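Chapter 4
Who Gets to Stay? Courts, Presidents and Immigration Rules

When I started teaching this stuff, I thought immigration law was a stack of rules and a clerk with a stamp. Then I sat through my first asylum hearing in Zeltdale (107 minutes, one interpreter, no lunch) and came out with more questions than I'd had going in!

So let's start with a question my students always ask: who makes these rules anyway? Congress writes the laws. The president decides how the agencies carry them out, and judges step in when somebody says the president went too far. You'll see all three bump into each other in this chapter, sometimes over a single family. 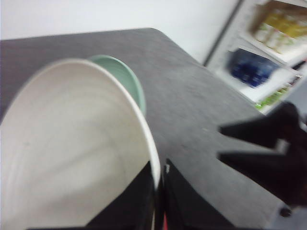 By Gobnait Hanrahan
with case notes by Cường Bùi

I want you to keep one case in mind as you read. Cường followed it for us from a hearing room in December to the final order, 66 pages long, and I still go back and forth on it. Read the order before you read my take, please. I have opinions, and they leak.

Words to watch for: asylum, removal, parole, stay. That last one is sneaky – a "stay" is a judge's order that puts something on hold, and it can mean a person gets to remain here a while longer. We'll take it up first, in Section 4.1.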